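The Second Gripper

The budget had four lines and the fourth was blank. I had left it blank because the fourth line was spares, and spares were where Drelleo and I had disagreed the year before.

The form asked for a purpose. I wrote: one arm, one two-finger gripper, one stone worktop, household objects. The form allowed 60 words for this and I used fewer. It then asked for a justification, with no limit, and I went to make tea.

We were a small department of a firm that sold kitchens. Marchetti made the worktops, Drirov made the arms, and Drelleo, which owned both of them by then, wanted to know whether an arm could be sold with a worktop as a single item in the catalogue. The product was to be called Gala. It had a name and a price before it had a bill of materials, and I was the person who had to produce the bill of materials.

My method was to work everything out in simulation first and buy second. A simulated gripper costs nothing to bend. I put a brown marble top in the model, the Marchetti stone with the pale veins, and set out the sort of things people leave on a kitchen surface: a salt shaker, a bowl, a ribbed cup, a thick blue textbook. The thin objects were the ones that would decide the purchase. A loaf-sized thing can be approached badly and still be held. A pen gives the fingertips very little to work with, and the stone underneath it does not move out of the way.

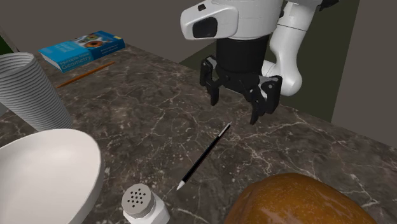
Drelleo's purchasing office wished to know why the simulation could not simply be continued until the question went away. The message came without a greeting, as theirs did. If the model was good enough to choose the gripper, it said, then it was good enough to prove that one gripper would last, and the fourth line could be struck out.

I read this twice. It was a fair point badly put, and I took most of an afternoon to answer it.

A model gives you reach, clearance and approach angle. It will tell you that a finger is too short for a bowl or too blunt for a pen. It will give you a contact force if you have been careful with the numbers, and I had been fairly careful. It does not give you the screw that works loose, or the cable that was routed on the wrong side because the drawing was printed in mirror image. For those you need a price list and a cupboard.

I put this into plainer language and attached a table. The arm was a fixed cost. The controller was a fixed cost. The gripper was listed by Drirov at 784, fingertips included, and the fingertips could be had separately at 23 the pair. Delivery on the fingertips was 2 days. Delivery on a complete gripper was given as "on application", and I had once applied.

That was the whole of my argument. If a fingertip broke, we lost two days. If a linkage broke, we lost however long it took Drirov to answer a letter, with the arm standing over the worktop and the rent on the floor still being paid. I worked out the rent for a wait of 60 days and set it next to the price of a second gripper. The rent was larger. I did not underline it.

Then I waited, and went back to the model.

There was the matter of the view. A camera on the wrist sees a good deal of gripper and whatever lies beyond it, and on a dark patterned stone the fingertips do not stand out as well as they might. I had asked for a line covering pale fingertips, which Drirov did not stock. The alternative was a better lamp. Lamps came out of a different budget, held in a different building, so for planning purposes I treated the lamp as impossible and wrote down the black fingertips as they came.

I ran the wide opening again. The fingers parted wide over the bare stone. I noted the tip spacing, compared it with the sheet, and found that the sheet gave it without saying where on the tip it had been measured. I entered the smaller of the two possible figures.
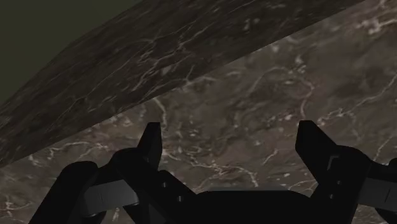 Marchetti asked whether the stone would be scratched. It had been reading the same papers and had noticed that the plan priced two grippers, several pairs of fingertips and no worktop beyond the first. A worktop, it pointed out, was also equipment, and it would be glad to quote.

I had missed it. I had spent three weeks defending the cost of the thing that does the touching and had given no thought to the thing being touched. I opened the model and looked at the stone, which had been put through every approach I could devise and was in perfect condition, as it would be.

The plan was withdrawn and issued again with five lines. Line four was a second gripper. Line five was a sample slab, offcut grade, to be mounted under the arm in place of the finished worktop until the force limits were settled. Marchetti's quotation for the offcut was low. I think they were pleased to have been right. I moved the money from the fingertips, where I had asked for more pairs than I could defend.

Purchasing replied in July. The second gripper was refused. The slab was approved, with a remark that it showed the proper attitude to expenditure. The sum saved was to be held centrally.

I ordered the arm, the controller, one gripper, the slab and two pairs of fingertips. The copy of the order in my file is stamped 9/4/18, which was the date of the first draft, as the stamp had never been changed between versions. Under "remarks" I asked Drirov to state the delivery time for a complete gripper as a number of days.

The acknowledgement came back with every line confirmed. In the box for remarks someone had typed "on application". I took a fresh form from the drawer, wrote Gala at the top, and began to apply.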